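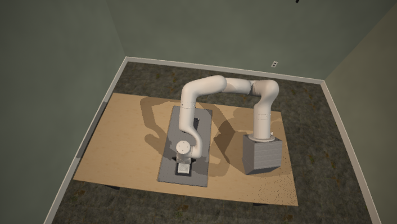 Elberg Table Hire: your questions answered

How far ahead should I book?
As early as you can manage, really. We're a small outfit and the summer Saturdays do go quickly, but if you've only got a week or two then please ring anyway and ask for Yaa Agyeman, who keeps the diary and is very good at squeezing people in. Bookings for February open on 11th January.

How many tables do you have?
We have 254 in all, in three sizes, and 389 folding chairs to go with them. For a big wedding we'd want to have a chat first, as the long trestles are often promised elsewhere.

What does it cost?
The standard table is £29 for the weekend, which covers Friday afternoon through to Monday morning. Delivery is free within the town and we'll quote for anywhere further out. Chairs are priced by the dozen and you'll find them on the Jultier page with the linen.

Will there be marks on the tops?
Some of them, yes! They've been to a lot of parties, and we rather like them that way. We sand and oil them every winter, but a faint ring or scratch may well remain. If you'd prefer everything covered, cloths can be added to any order.

Can I leave them outside overnight?
We'd rather you didn't, even if the forecast looks lovely. Dew gets into the wood and the tops can lift at the corners. A garage or a marquee with its sides down is perfectly fine.

What if something gets broken?
Do just tell us when we collect. Boonsong Bunnag mends most things in our own workshop, and small knocks are never charged for. For anything bigger we take the cost of the repair out of your deposit and send you the receipt.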